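Ticket 241 - wifi drops in the back half of the Mahuika building

Opened Tuesday, August 13, 2019. Status: open, workaround in place

**Reported:** laptops and handhelds on the staff SSID lose connection for a few seconds, come back, lose it again. Worst in the two rooms past the stairwell. Front office says they're fine. Guest network not tested by whoever reported it, so tested it myself, same thing.

**Gear:** Midov ceiling APs, 6 of them, all on one Stulell PoE switch in the closet. Controller is the Prevance one, on prem. Firmware was pushed to the APs last week and the complaints start after that, but see below, I don't think it's the firmware.

## First look

Controller says all APs up, no reboots. Client counts low. Channel use on 2.4 is ugly but it always has been. On 5 GHz the two back APs have both landed on the same channel, 80 wide. Auto channel was supposed to prevent that. Retry rate on both is way above the rest.

Walked back there with the laptop, continuous ping to the gateway running. Fine in the hallway. Through the second door it starts missing replies, then roams, then roams back. Signal strength good the whole time so it isn't coverage.

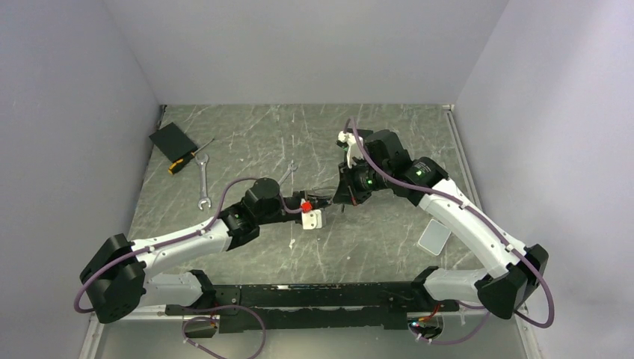 Roaming log has the laptop bouncing between AP 5 and AP 6 every time I stop walking. Both are at full power and they're nearly on top of each other, who signed off on that layout I don't know. Same standoff as the two white arms reaching at each other across that gray floor, one on each end of the rail, except my two are shouting. Power should have been turned down on both when the wall came out. Nothing in the old notes says it was.

## Tried so far

1. Rebooted AP 5 from the controller. Came back on the same channel. No change.
2. Rolled AP 5 back to the old firmware. No change. Put it back on the new one so they all match.
3. Turned off band steering on the staff SSID. Slightly fewer drops on the handhelds, laptop the same. Left it off for now.
4. Swapped the patch cable for AP 6 at the switch, the port was showing a few CRC errors. Errors stopped. Drops did not, so that was a second problem and not this one. Old cable is in the trash, do NOT fish it out again.
5. Checked DHCP. Leases fine, pool isn't anywhere near full.
6. Set the channels by hand, AP 5 on 36 and AP 6 on 149, both down to 40 wide. Big improvement. Ping loss in the far room went from constant to once in a while.
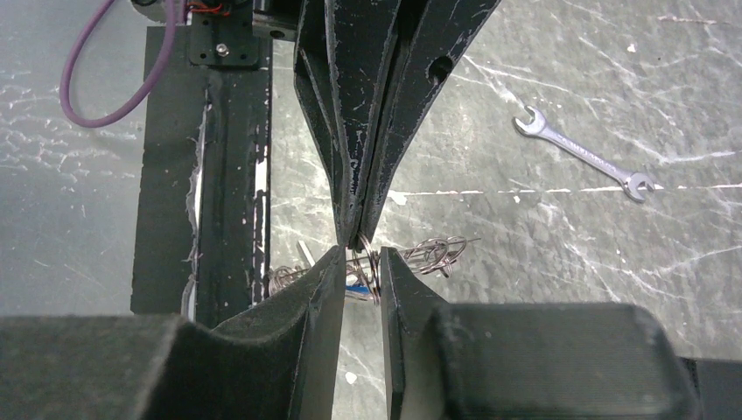 ## Power levels

Dropped transmit power on both back APs from high to medium. Controller took the setting on AP 5 right away. AP 6 kept going back to high, took me too long to see it was in a different RF group with its own profile. Somebody had made a group called "back temp" and left it. Moved AP 6 into the main group, setting stuck.

Did the walk again. Laptop roams one time at the doorway and stays put. Handheld did the same. Ran a big file copy over staff wifi in the far room, no stall.

Note for whoever picks this up: moving an AP between groups kicks every client off it. Do it after hours. I didn't, got two phone calls.

## Still open

- Auto channel is now off for AP 5 and 6 only. Would rather have it on everywhere but it needs to be explained first. Case opened with Prevance, logs attached, no reply yet.
- Guest SSID still has the old minimum data rate. Staff one was raised in the spring. Should match, didnt want to change two things at once.
- Delete the "back temp" group once we're sure nothing else points at it.
- Label the ports on the Stulell. I traced AP 6 by pulling cables and watching what went dark.
- Floor plan in the controller still has the old wall on it so the heat map is worthless back there.

## Workaround if it comes back

Check channels first. If AP 5 and 6 are on the same one, set them by hand like in step 6. If not, look at the power on AP 6 and see wich profile it's using. Don't bother with the firmware rollback, it cost me most of an hour for nothing.

Leaving this open until Prevance answers. Drop priority to low if no new calls by the end of August.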